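How I sort the odds-and-ends basket (and keep it sorted)

Every home has a place where the small stuff goes to hide. Ours was a kitchen drawer for years, then a drawer and a half, and when we moved to Stendstead it became three carrier bags hanging on the back of a door. I finally got fed up one evening in April while hunting for a tape measure, and I've been doing it this way ever since.

What you need

One plastic basket with holes or slots in the sides. Mine came from Goicoechea, but any will do. Go for holes if you can, as you can peer in from the side and the crumbs fall out when you shake it! You'll also want a big clear table, a damp cloth, and a bag for the rubbish.

Don't buy a set of five baskets. I did that first, from Bamomport, and all I got was five messes with matching handles.

Step 1: Tip it all out

Everything, right down to the bent paper clips. Give the basket a good wipe while it's empty and let it dry properly on the draining board.

Step 2: Make four piles

Mine are: use it every week, use it now and then, belongs in another room, and no idea. Work fast. If you catch yourself reading the instructions for something, put it down and carry on (I lost twenty minutes to an old bike light this way).

Step 3: Check anything with a battery

Open the little door on the back. If there's white crust in there, clean it off with a cotton bud and a drop of vinegar, gloves on. Anything I won't touch for months gets its batteries taken out and popped in a sandwich bag with it.

Step 4: Put back the weekly pile only

This was the hard bit for me. The now-and-then things went in a shoebox on top of the wardrobe, and the no-idea pile got a fortnight's grace in the hall before most of it left the house.

Flat things with a screen go in first, lying down with the screen facing up, so you can spot them straight away. Round things go at the back where they can't roll over everything else. Small bits go in last, and if you've got lots of them, stick them in an old jam jar.
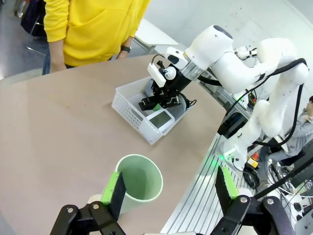
Stundberg wrote in to say that lying things flat is fine until you own more than a basketful, and that standing them on edge like records would fit twice as much in. I've tried it and mine kept toppling over, but if your basket is narrower than mine it could well work, so do have a go.

Step 5: The five-minute check

Once a month, while the kettle's on, I take out whatever has crept in. Usually it's receipts, a hair bobble and somebody's screwdriver. If the basket won't sit on its shelf without things poking over the rim, I go back to step 2.

The tape measure was in my coat pocket, by the way.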